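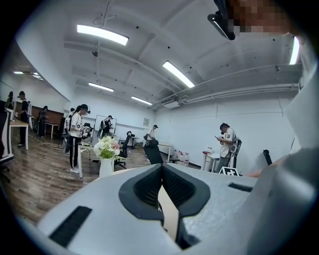
Hand-held grippers and backpack frames in use at the Irnedcombe site.

Hand-held grippers teach robots household jobs
19 May 2020

The Rastinora project has published first results from training a robot arm on movements recorded by people with hand-held grippers. Staff at Jevier's Irnedcombe site collected 2654 recordings of everyday tasks. No robot was used at that stage.

The arm, run by control software called Melis, then managed 4 of the 5 test tasks without further training. It failed at folding a towel, where it often lost hold of the second corner.

A second round of recording, with 2 grippers per person, is due to start in August.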